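Home Stories Reports Forum About

Storivell open day, Lodano
By Evie Pickering
13 Oct 2020

Print this page | E-mail to a friend

The flyer promised "a full day inside the engine room of modern science fiction." I got a community hall, a coffee urn and a man at the door who wanted to know if I had finished my novel. I said no. He gave me a green sticker. People who said yes got the same green sticker, so I don't know what he was checking.

Storivell runs online classes for people who write space stories, and once a year it opens up so you can see what you'd be paying for. The chairs were set well apart and most of them stayed empty. I counted almost 20 of us at the first talk, and I think two were staff.

That talk was on openings. The speaker put up the first lines of eight stories and asked which ones we would keep reading. Six of them began with an alarm going off or someone waking from cold sleep. She told us these were proven hooks. I'd say they were proven in the sense that I have read them all before. When a man in the second row asked whether editors might be tired of sirens by now, she said a good siren never gets old, and moved on.

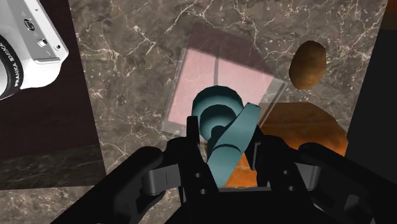

After lunch Mabaso had a table. They're a small press and I'd come mostly for them. The new one is Ustska, a long book about a mining colony that stops answering its mail, and they were reading from it every hour. I sat through it twice. The first chapter is good. The crew talk like people who have been stuck together for years, and there's a fight over a kettle that I would have been happy to write. Then the captain explains the war for six pages and I lost the thread both times. The copy I bought was 20 dollars. I'll finish it, but I'm not in a hurry.

The critique session was the part I had doubts about, and I still have them. You hand in a page, a tutor reads it cold and tells you what's wrong. Mine got "strong voice, raise the stakes." So did the woman's next to me, and hers was a poem – a quiet one, set in a greenhouse on Mars, with no stakes anywhere that I could see. I asked the tutor how I might raise them and he suggested adding a countdown.

To be fair to them, the coffee was free and no one pushed the sign-up sheet very hard. The library corner had a box of old magazines you could take home, and I took four. If you live in Lodano, go for the box and the Mabaso table. If you're driving in, maybe call first and ask who's teaching. I did ask about fees and was told they would be e-mailed. They haven't come yet.

Print this page | E-mail to a friend

Recent reports
Zine swap at the Lodano library
A night of very short readings
Two workshops on writing aliens
Back issues: what sold and what didn't

Previous Next Top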